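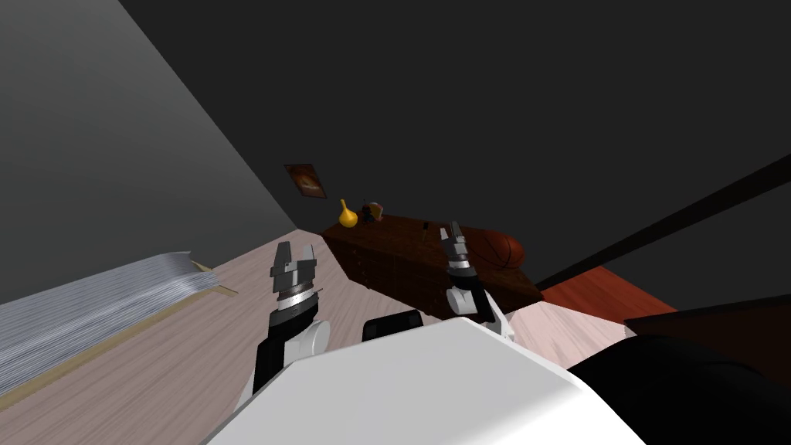 Bedroom interior with dark wooden dresser and pale wooden floor. Rendered view.

Workshop notebook, finishing section. October, entry begun 09.40.

Second coat of the Bornari oil was applied to the ash test boards this morning. The first coat had been left overnight in the drying room with the door closed. Boards 1 to 23 were rubbed back by hand with 440 paper before recoating, and the dust was taken off with a dry cloth. Boards cut from the Zandska delivery took the oil unevenly near the end grain. The same fault was noted on the previous delivery and should be raised with the yard.
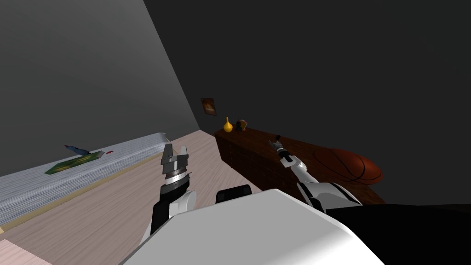 The excess was wiped off after 23 minutes, as the supplier's sheet requires. Two boards were left unwiped for comparison. Both were still tacky at 14.00 and are to stay on the lower rack – they must not be stacked with the others.

The Rojanasak wax was tried on the reverse of board 9 only. It gives a duller surface than the oil and marks readily under a fingernail. Colleagues who wish to try it on larger pieces are asked to wait until the hardness readings have been entered.
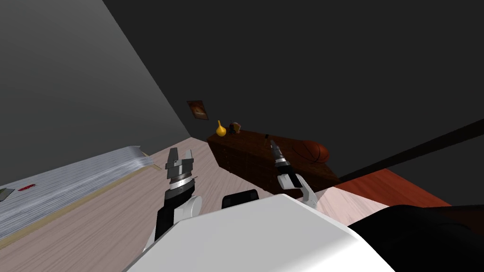 Image credit: Jorari, interior renderings

Stock: 2 tins of oil remain unopened. The meter on the extractor read 2,560 hours at the close of work, and the filter is therefore due for changing. The replacement has been ordered but has not arrived. Sanding is to be kept to the bench nearest the outlet in the meantime.

Used cloths were laid flat outside to dry before disposal. Please continue this practice – three were found folded in the bin by the sink.

To do: third coat on boards 1 to 12; weigh board 17 again; relabel the upper rack.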